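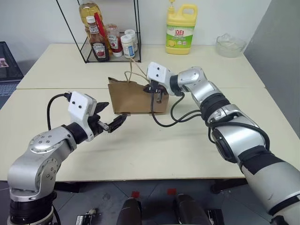
Left jaws open, right jaws shut on the top edge of the box.

Greda cell, the June stoppage

Quick page this, sorry, promised Rungnapa Chareonsuk I'd get it up before the 4 o'clock call. One picture, notes underneath. Full write up is coming from Pridska when they get to it.

The job: two arms, one brown bag-type box with string handles, each arm takes a side. Flellusier is the program that runs the pair. Ran fine all spring on the stiff boxes.

The fault: right arm gripped and reported a good hold. Left arm never sent its hold signal. Right one should wait for it, didn't, started its lift alone on run 31. Box swung, handle went round a finger, left arm drove into the side of it. Protective stop. Nobody hurt, no one inside the line at the time.

The box: plain cardboard, open top. Look at the upper edge, torn and uneven. Grip height is taken from that edge so a ragged one gives you a different number every time. We knew that. Should of been written down.

String handles: two, thin, light brown. Not in the model at all. As far as the planner knows they don't exsist.

Cables: several black ones hang under the right gripper housing and lie in loops on the table in front of the box. Pärn wants them clipped back along the forearm before anything moves again. Agreed. They didn't cause this one but a snag there would be worse than a lost box.

Back table: bottles on the wire rack, big yellow jug of washing up liquid, glass bowl. All to be cleared before a restart. Glass within reach of an arm that lifts when it shouldnt, no thanks.

Done so far: wait step now needs both hold signals, times out at 20 seconds and stops. Lift speed down. Stop button tested from both sides.

Still to do: cable clips, clear the back table, handles into the model, new boxes with a clean cut top. Then 63 slow runs with someone on the button the whole time.

Please don't restart the cell off the old program, its still on the menu. Ask Rungnapa first.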